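How to measure coffee beans by the spoon (and when to stop bothering)
Posted 2018-10-20
Filed under: Kitchen basics

Every coffee page I read says you can't make a decent cup without a scale. I'm not convinced. I'm not convinced by the spoon people either, mind you, who will tell you a level teaspoon is always the same amount. It isn't. Beans are lumpy, they don't level, and a dark roast takes up more room for its weight than a light one. So treat this as a way to get the same mug tomorrow that you got today, using things already in the cupboard.

What you need

Whole beans
A clear glass or glass mug to keep the day's beans in
The mug you drink from
A small shallow bowl
A teaspoon

You don't need the Flirnine dosing cup, a fancy scoop that does the job of a spoon and costs 25 dollars. I borrowed one. It went back.

Step 1. Lay it out

Clear a bit of table and put the beans on one side and your drinking mug on the other. The small bowl goes close to both, and the spoon lives in it between goes. A pale table is handy, as a dropped bean shows up straight away and you'll drop a few. 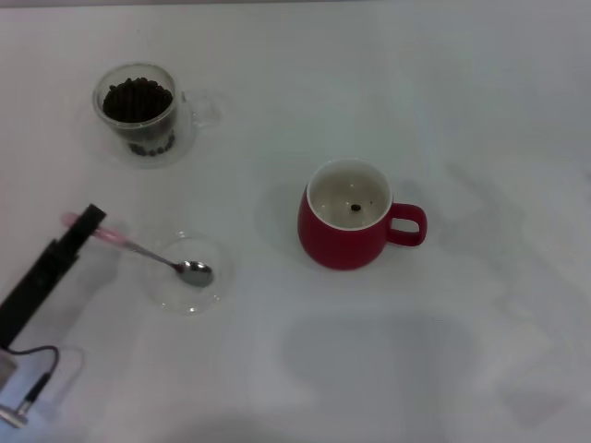

Quintero reckons the glass is a waste of time and you should go straight from the bag, one less thing to wash. Fair point if your bag has a wide mouth. Mine folds over on itself and the spoon comes out half full, so I'm sticking with the glass.

Step 2. Fill the spoon the same way each time

Push the spoon in at a low angle, lift, and give it one small shake over the glass. Whatever stays on is a spoonful. Don't try to scrape it flat with a knife the way you would with flour, as the beans just ping off across the bench.

Is one shaken spoonful the same as the next? No. It's close, and over several spoonfuls the odd bean more or less tends to even out. Anyone promising better than that from a teaspoon is selling teaspoons.

Step 3. Tip into the mug

Hold the spoon low, just inside the rim, and turn it over slowly. A mug with a white inside makes it easy to see what you've got. Start with 3 spoonfuls for an ordinary mug, then grind and brew the way you normally do. If it tastes thin, go up by one next time. If you get to 5 and it's still weak, more beans probably won't fix it, so look at your grind.

The drinking mug is only there for measuring at this stage. Wipe out any dust or bits of skin before you pour coffee into it.

Step 4. Park the spoon

Back in the bowl it goes. I used to think the bowl was fussy. Then I got sick of finding coffee oil on the table, and in the sugar, which was worse.

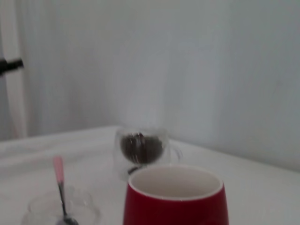 Red mug in front, spoon in the glass bowl.

Step 5. Write it down

Spoonfuls, which beans, good or not. I keep a list inside the cupboard door. The Evside dark roast wants one more spoonful than the Hisum blend in my kitchen, with my grinder. That may mean nothing at all in yours.

Will a scale do better?

Yes, if you use it every time. Mine needs a battery I never have, and it takes its time deciding on a number. If you're brewing for a crowd, get the scale out, because small errors pile up. For one mug in the morning I doubt you could pick the difference.

Leftover beans

Tip them back into the bag and press the air out. An open glass looks nice on a shelf but the beans go stale in it, whatever the shop display suggests.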